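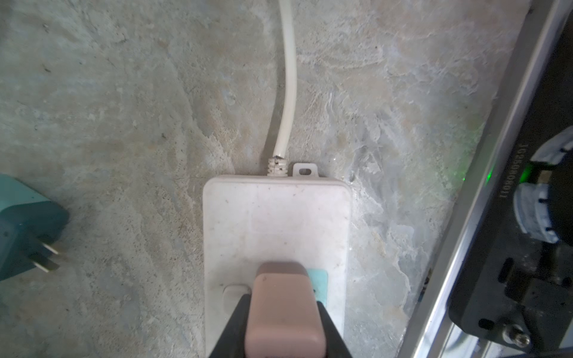
Should a robot's failed attempts go into its training data? Keep them, label them, and stop letting a cleaned-up success rate stand in for the whole result.

I've been chewing on this since September, when I finally sat down with all 1162 episodes from our plug task and watched them the slow way. We call the project Ploso (please don't ask, it was a whiteboard accident and it stuck). The job sounds like nothing. There's a power strip, there's a plug, and the gripper has to deal with the plug. My kid could do it before kindergarten, though I'd rather they didn't.

The usual recipe in our corner of the field goes like this. A person drives the arm through the task a bunch of times. You throw out the runs that went badly. You train on what's left, you run some trials, and you report a percentage. I've done it that way for years, and I've written it up that way, with a nice clean table. I'm not here to throw rocks at anybody else's table before I've thrown a few at mine.

But look at what goes in the trash! With plugs, the bad runs are where all the interesting stuff lives. The fingers close a hair too high and slide up the body of the plug. Or they close fine, and the pull comes at a slant, and now you're dragging the whole strip across the floor instead of getting the plug out. Or you're pushing in and the prongs are off by a whisker, so the plug rocks, and the person driving backs off, wiggles, and tries again. That wiggle is gold. It's pretty much the entire skill. And under our old rules, a run with more than 2 wiggles got tossed as messy.

So we tried it the other way. Same arm, same wrist camera, same network, same training time. One version learned from the clean runs only. The other got everything, with a plain tag on each stretch of motion saying whether things were going well, going badly, or being fixed. A person put those tags on by hand, which took forever, and I'll come back to that because it's the best argument against me.

Then we ran 36 trials of each on setups neither one had seen. On the easy ones you couldn't tell them apart. Straight approach, plug sitting nicely, both versions did fine, and if I'd only tested those I'd have called the whole thing a waste of a summer. The gap showed up when the first try missed. The clean-only version had a habit I can only describe as confident. It missed, it carried on as though it hadn't, and it lifted a plug that wasn't there. The everything version went back for another go. It failed plenty too! It just failed like something that had noticed.

I find that difference way more exciting than the success number, and I had a surprisingly hard time getting it into the paper draft. There's no column for it. Our Vieira benchmark (the in-house one, named after the street the old lab was on) scores each trial as a pass or a fail after a fixed time, so a robot that misses and calmly recovers one second too late gets the same zero as a robot that grabs air and waves it around. I think that's silly. I thought it was silly when we built it, too, and I voted for it anyway because it was easy to compute.

Now the pushback, and some of it is good.

The first complaint I hear is that bad data teaches bad habits. Sure, if you pour it in with no labels. We did that by accident once, on a Monday, when the tag file didn't load and training went ahead without it. The result hesitated over everything, poking at the plug and backing off and poking again, like me with the self-checkout at Femlow's. So yes, the tags matter a lot. I'd go as far as saying the tags are the method and the network is a detail, which will annoy the network people down the hall.

The second complaint is cost, and I don't have a great comeback. Tagging by hand is dull, and two careful people will disagree about the exact moment a grasp goes wrong. We had 7 people take a crack at the same batch, and the edges of their tags wandered all over the place. We tried having Rasa, our little labeling tool, guess from the gripper force and let a human fix the guesses. That helped with slips. It was hopeless for the slanted pulls, where the force looks perfectly healthy right up until the strip starts to travel. If you've got a better trick for those I would love to hear it, seriously, write to me.

The third one is sneakier. People say that with enough clean data the problem goes away, so why fuss? Maybe! I can't rule it out from one task on one arm, and anyone who tells you they can is selling something. But I notice that the folks who say this usually have a lot more arms than I do. For a small lab, every hour of somebody driving the robot hurts, and deleting a chunk of those hours because they look untidy feels like peeling the potato and cooking the peel.

There's also a plain reading problem. When I pick up a paper and it says the policy was trained on successful demonstrations, I want to know how many were thrown away and who decided. Was it half? Was it a handful? Did the driver get to redo a run if they didn't like how it looked? Those choices shape the robot as much as anything in the fancy diagram, and they generally get one sentence, if that. I went back to my own older papers to see how I'd handled it, and in one of them I didn't mention it at all. I'm fixing that in the online version.

What I'd ask for is pretty modest. Put the discarded runs up next to the kept ones, even untagged, even ugly. Say what your rule was for tossing them. And when you report trials, tell me what the robot did after its first miss, in words if you haven't got a number for it. I'd happily read a page of that.

We're moving on to cords next, which bend and flop and generally do whatever they like, so I expect the messy pile to get a lot bigger. We're keeping all of it this time, and I've already asked for more disk space.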